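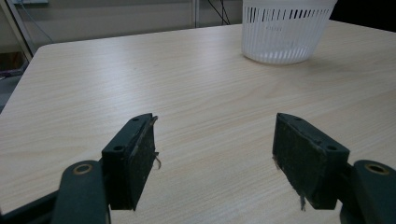 A Winter at Clenimside Station

Aug 25, 2022

The supply ship Lotis makes two calls a year at Clenimside. The first brings fuel, flour, spare parts and the new wintering crew. The second takes the old crew home. Between those visits the station is on its own, and the people who live there plan their lives around that fact.

Clenimside stands on a gravel shelf above a small bay, with a glacier behind it and sea ice in front for most of the year. There are 11 people on the winter crew. In the summer the number climbs to 90, and the dining hall runs two sittings for every meal. Old hands say they prefer the winter. You get a room to yourself and the bread is better.

The main work is weather and ice. A balloon goes up every morning from the hut on the east side, and the readings are sent out by radio link before breakfast. When the wind is too strong to launch, the crew waits an hour and tries again. The station's log shows 1106 launches since the present hut was built.

Ice work means travel. Twice a month in good conditions, a party drives out to Dirkton, a field camp on the plateau made up of a fuel dump, a sleeping hut and a line of snow stakes. The trip takes most of a day. At each stake someone gets out, measures how much of the pole is showing, writes the figure in pencil and climbs back in. Pens freeze, so there is a box of pencils in every vehicle.

The last part of the route follows the edge of the Ngcobo Glacier, where crevasses open late in the season. The safe track is marked with flags on bamboo canes. After a storm the flags have to be dug out or replaced, and a trip planned for one night can easily become four. Dirkton has food for much longer than that – mostly oatmeal, canned fish and chocolate that has gone white with age.

Back at the station, evenings are quiet. There is a library, a film projector and a darts board with a long-running league. Cooking on Sundays is shared out by rota, and results vary.

The sun sets for the last time in May and the crew marks midwinter in June with a big dinner, handmade gifts and a swim for those who want one. A hole is cut in the bay ice that morning and kept open with a long paddle. Most swimmers stay in for a few seconds. The sauna is lit well beforehand, and dinner is served at six.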